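Notebook, August
Started at 10 in the morning, finished before lunch

Subject: folding of the dotted cloth, and what to do with the other things when we fold at the table

Yesterday I could not finish the page about napkins, so I leave two lines empty there and will come back to it. Today only the larger cloth.

Wiremu Tamihana asked me last week why the cloths in the Tawhiri cupboard always come out with a crooked middle line. I had no good answer then. I thought it was the ironing. Now I believe more in the first fold. If the first fold is made with the cloth already turned a little, every next fold repeats the same mistake, and at the end the corner sticks out by the width of a thumb. The iron only makes it permanent.

What I tried:

First way - pick up two corners, shake once, lay down, bring the near edge to the far edge. It goes quickly, but the lower layer stays behind and makes a small wave in the middle. You do not see it until the cloth is already in quarters.

Second way - lay the cloth down in any manner, find one corner, and spread from this corner with the flat hand. Only after that find the opposite corner. Slower, but the wave does not appear. I made 9 folds in this way and was satisfied with seven of them. The two bad ones I made when I was talking.

Third way is from Vaughan Hapeta, who folds against the edge of the table so that half of the cloth hangs down. It is good for heavy linen. For a thin cloth I do not like it, it slides to the floor by its own weight when you let go.

Note for the times: the second way took me 37 seconds for the slowest one. I did not write the others, sorry. The Clukel timer was on the window sill and I forgot it. 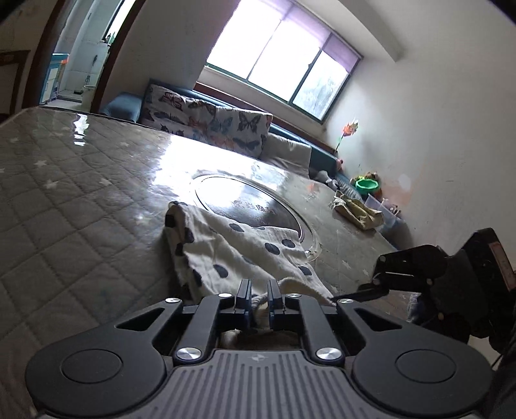
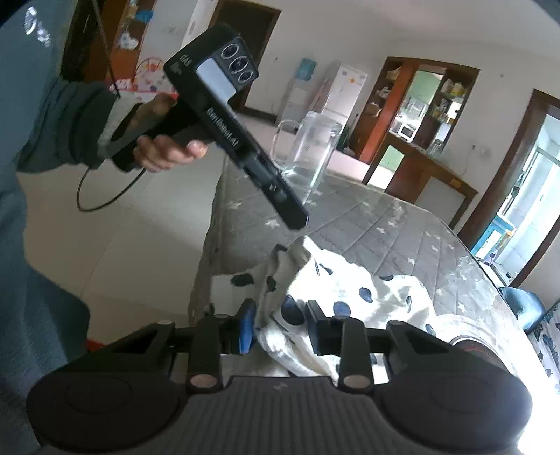

Dots are more difficult for folding than stripes, and I would like to have this written somewhere. With a stripe the eye has a line to follow and a turned edge is seen at once. With dots there is no line, you must look at the hem. It becomes worse when the cloth below has also a pattern. The stars on the quilted cover are small and pale, the dots on the cloth are dark, and still I was looking at the wrong one when I searched for the edge. The stitching in the quilting helps more than the stars. In the first picture it makes diamonds, so it is possible to put the hem along one row of stitches and keep it there with the other hand. I will try it with the napkins also.

The clear layer on top of the quilting, the shiny one, I am not sure about. On such a surface a thin cloth moves when I press on it from one side only. So press with two hands, from the middle to the outside. On bare quilting I think it would stay better, but I have not compared them and do not want to claim it.

About the turntable. A cloth that is spread over its edge cannot be folded flat, because one part lies higher than the other and the fold wants to go along the rim. Before folding, pull the cloth fully to the free side of the table. To lift the turntable away each time is too much work and the place for it is always missing. The glass pitcher in the second picture is another matter. Glass should go to the kitchen before any folding begins, a corner of the cloth can catch the handle very easily. Please put this in the list of first steps, before "wipe the table".

Wiremu says we should write the instruction with one drawing only. I would prefer two drawings - one for finding the corners and one for the finished quarter. Vaughan has no opinion, he wants only that the Erkivix labels are not ironed any more, the glue goes yellow.

To do:
Repeat the second way without talking.
Measure how much the corner sticks out after the last fold (I said width of a thumb, but whose thumb).
Ask Surkden if the quilted cover can be ordered in one plain colour.
Buy a softer pencil for marking the hem, the present one scratches.
Napkins, from the empty lines on the page before.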